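Last updated: August 1, 2024
3 min read

Cleaning out a work backpack (the black leather-look kind)

Quick one. My bag goes everywhere and gets gross fast. Same routine every time, takes me 16 minutes if I don't stop to read old receipts.

What you need: damp cloth, dry cloth, old toothbrush, a bit of dish soap. A table. Not the bed, crumbs go everywhere.

1. Empty it. All of it. Front pocket too, and the sneaky one against your back. Turn it over and shake.

2. Set it in the middle of the table with the zipper on top. Pull the straps out flat so they aren't bunched under the bag. Hold it by the top handle whenever you need to move it, the sides are slack once it's empty and it just folds on you.

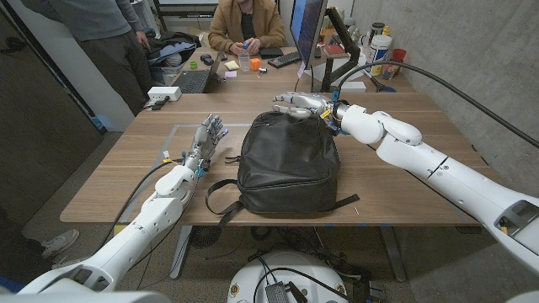
Bag in the middle, straps out flat, top handle held.

3. Zipper first. Dry toothbrush along the teeth, both directions. Grit in there is what wrecks them. If it sticks, rub a candle stub on it, open and close a few times.

4. Inside. Vacuum with the skinny nozzle or turn the lining out and brush it. Pen marks mostly stay, I gave up.

5. Outside. One drop of soap on the damp cloth, wipe top to bottom. Don't soak it. Fake leather peels if it sits wet, mine did along the bottom seam (an old Nolitz, 65 dollars, still mad). Dry cloth right after.

6. Straps and handle. Most people skip these and they're teh dirtiest part. Wipe the undersides too.

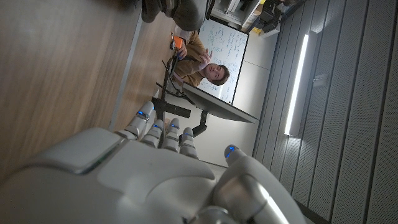 While the bag airs out, sort the pile. Small stuff gets lost again in a week so do it now, every item in your hand once: keep, trash, or goes somewhere else. Chargers in one pouch. Loose coins out. Lăcrămioara Pîrvu emailed to say she keeps a zip bag just for pens, good idea, stole it.

7. Repack. Heavy things against the back, flat things next, then the pouches. Leave the front pocket for keys and nothing else. Zip it half way and lift by the handle, if it tips foward move the heavy stuff closer to your back.

Leather conditioner: only on real leather. On the fake kind it just sits there and goes sticky. I do the whole thing again in September when the beach sand finally stops showing up.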